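March
Progress report no. 2, mug library and kitchen corner, Etness shared workrooms
By the kitchen desk, for Jarnora Small Grants

Sorry for the note form, wanted this in before the deadline and the template wouldn't save on our computer. Same headings as your template, more or less. Receipts are in the envelope with the paper copy.

Where we are

Paper cups are out of the main workroom. Still a sleeve of them in the meeting room on the Cadwaladr side, for outside visitors, and we'd like to get rid of those too but not yet, see below. Mugs are in daily use. Rack is up. The sorting took much longer than the plan said, mostly evenings.

In the first report we said we would have everything sorted, washed and shelved by the end of February. Sorted yes, washed yes, shelved partly. Second rack not bought. Reasons under Money.

What came in

Final count from the mug drive is 164. That's everything that came through the door, including the ones we couldn't keep. We had asked for "a few spare mugs" on the notice and people brought boxes. Two boxes came wrapped in newspaper and needed washing twice to get the ink off.

Kept: plain colors, patterned ones in good shape, anything with a decent handle. Big mugs go first, every morning. We had worried people would only want matching ones and we were going to split the plain from the patterned, but nobody minds so they all go in together.

Not kept: chipped rims, hairline cracks, handles that had been glued. Also a few with metallic trim which can't go in the microwave, and we had one bang and a bad smell before we thought of checking. Those went to the plant table by the back window, holding cuttings and pens. Cracked ones were broken up for drainage in the big planters.

A mug that is too small is also a problem, we didn't plan for that. Espresso size ones just get used for paper clips. Passed them to the charity shop on the corner, they took the lot.

Checking and washing

Every mug got the same treatment. Hot soak with soda for the tea stains, then a proper wash, then fill with hot water and stand on paper towel for an hour to see if anything leaked. Four leaked. You would not have picked them out by looking. Run a thumbnail round the rim, wiggle the handle, look at the foot. Rough feet are bad for the table tops. We sanded a few with wet sandpaper (fine grade) and it worked well, the dust is nasty though so do it under the tap.

We changed dish soap partway. The cheap stuff left a film on the matte glazes and you could see it once they dried. Now on Jarkora, a bit dearer, and we use less of it. Matte mugs also pick up gray marks from spoons, this is just something matte mugs do. A cream cleaner gets most of it off. We do this once a month or when someone complains.

Dishwasher: top level only. Patterned ones we are hand washing for now until we know which prints hold up. So far no fading that we've noticed but it's early and we don't want to tell you they're all dishwasher safe when half of them have nothing stamped on the bottom.

The rack

The old arrangement was mugs stacked two and three high in the cupboard above the sink. You had to lift down the whole stack to get to the one at the bottom, and people chipped them doing it. So the main spend this period went on an open rack. Black metal, thin square tube, with a pale wood board for the mugs to stand on. It stands right on the table top. The board is raised a little so you can wipe under it, which gets done, which is more than can be said for the cupboard.

Rules for the rack, such as they are:

- one high, no stacking
- dry before it goes back on the board
- big ones on the table in front or at the ends, they crowd the board otherwise
- handles any way you like

That last one was argued about. We had a sign saying handles to the right. Left-handed people took the sign down, fair enough.

Putting the overflow on the table next to the rack wasn't in the plan either. It started because the board was full, and now it's how we do it. The rack only takes a small part of what we have, so there's a swap every couple of weeks, some go back in the cupboard and others come out. Swapping also shows up the ones no one ever picks, and those can move on.

Who is using it

22 people on the regular sign-in for the workrooms, and nearly all of them drink out of the library mugs. A couple bring their own from home and that's fine, they keep them at their desks. We asked people to return mugs by the end of the day. Mornings are good. By about 4 pm there's a drift of used mugs along the window ledge and somebody has to go round. We tried a rota for this and it lasted a week and a half. Now whoever starts the dishwasher goes round first, seems to stick better.

Comments from the box, copied as written:

"the yellow ones are nice"
"more BIG mugs please"
"could we have a hook for the dish towel"
"tea tastes better, not joking"
"who took the one with the fox"

The fox mug is found. Hook is up.

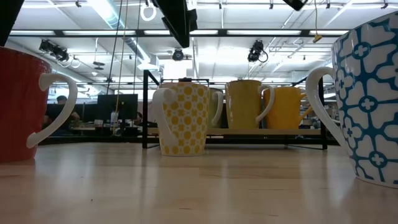 Color does help with knowing which one is yours when there are eight on the table. With paper cups everyone lost track and poured a fresh one, that was half our waste right there. Someone takes the orange one in the morning and it's theirs until evening. Didn't have to write a rule, people just do it. For that reason we'd rather not buy a set of identical white ones to fill the gaps, though we did price it up because you asked.

Prices for identical sets are in the envelope. They stack neater and that's all we can say in favor.

Breakages: a few, none on purpose. Mostly in the sink, where mugs get dropped in on top of each other. We put a rubber mat in the bottom and it has been better since then. One went over on the table when a laptop lead was pulled across. Leads are now meant to go down the back.

Table top is light wood with a bit of a shine and it shows rings. Wipe fast and they come off. A ring left over the weekend needs work. Coasters were tried, coasters dissapeared. Cork ones are cheap so we may try again with a bigger pile.

Money

Grant for this stage was $500. Spent on: the rack, the sink mat, soda and soap, sandpaper, the hook, towels, a stack of stickers for the microwave mugs (yes/no stickers, the no ones peel in the wash, don't use them). Mugs cost nothing. Receipts numbered in the order of the list.

There is a little left. The second rack was in the budget but the price went up between asking and ordering, and the delivery on top made it silly. Rather than buy a worse one we held off. If the same rack comes down again we'll get it, otherwise we'd like to ask if the rest can go toward a longer board for the one we've got. Please let us know if that needs a form.

Time isn't in the figures. If you want hours we can try to piece them together but it would be a guess and we'd prefer not to put a guess in front of you.

What went wrong

Timing, as above. Should have put a closing date on the mug drive, boxes kept turning up after we'd finished sorting and it all had to start again.

Should have checked the size of the dishwasher baskets before keeping so many tall ones. Tall mugs catch the arm. We lean them now and it's okay but not all come out clean on the inside and they need a second go.

The Cadwaladr meeting room. We promised no paper cups there by now. Trouble is there's no sink on that side so used mugs have to be carried the length of the corridor, and after a long meeting they don't get carried. Tried a tray. The tray filled up and stayed. A tub with a lid and a handle is the next idea, one person can take the whole lot back in one trip. Tub is bought, starts next month.

Also the labels. Small thing. We wrote numbers on the bottoms in ceramic pen so we could track which were used the most, and baked them per the packet, and the numbers washed off anyway. So the usage table we said we'd send you doesn't exist. What we've got is what the people at the kitchen desk notice, which is a fair picture but not a table.

Next

- tub for the meeting room, see if it works for a month
- decide on second rack or longer board, waiting on you
- one more sort of the cupboard, anything not picked goes to the charity shop
- check the prints on the patterned mugs after more washes, then decide on dishwasher
- cork coasters again
- write up the leak test on one page, another building asked for it and we said yes

Someone also asked if we'd do bowls and plates. Not in this grant. There's hardly room for what we have. Might come back to you in a separate application if there's still interest once the mugs are running without us fussing over them.

Things we need from you

A yes or no on the leftover money. And whether the final report needs the same headings, becuase if so could somebody send the template as a plain document. You are welcome to come by, mornings before 10 are best, the kettle's on and the big mugs are still there.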